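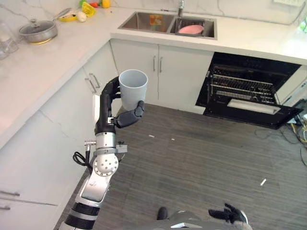
Watham, February

So we've been let loose in the kitchen! Our evening robotics club has spent the whole winter on one job - pick up a cup, carry it to the sink, put it down - and this term we finally get to try it with real worktops and real cupboards in the way. I joined thinking I'd be soldering things. Mostly I've been moving a grey plastic cup three inches to the left and starting again.

The grip is my bit, along with two others from the Skeswood lot who come over on the train. Getting all those black fingers to close round something that gets narrower towards the bottom is a proper faff. Too gentle and the cup slides, too firm and a thin one buckles (sorry, thin ones). We've settled on fingers high up near the rim and the thumb lower down at the front, and I'm really pleased with it. It even looks a bit like how I hold my tea.

We keep a log of every attempt and last night we passed 2,128, which got a cheer and a packet of biscuits. Our best run so far is 20 clean pick-ups in a row, and we want 50 before the Pavness open day, where there's a tidy-up challenge with a score out of 720. I've read the rules four times and still can't work out how anyone gets the last 20 points. Something to do with cutlery, I think.

Next on the list is turning towards the sink without the arm swinging wide. There's a pot with a glass lid on the side and I hold my breath every time the elbow comes round. The oven door folds down too, so we want a route that copes with it open as well as shut. My idea is to bring the cup in close to the body first and then turn. The others think that's slow. They're right, but I like the pot.

We're using the Jitpraphai planner for the arm paths, if anyone reading has tried it. I can't get it to remember the worktop height between sessions and I'm typing it in by hand every time, so if you know the setting, please leave me a comment!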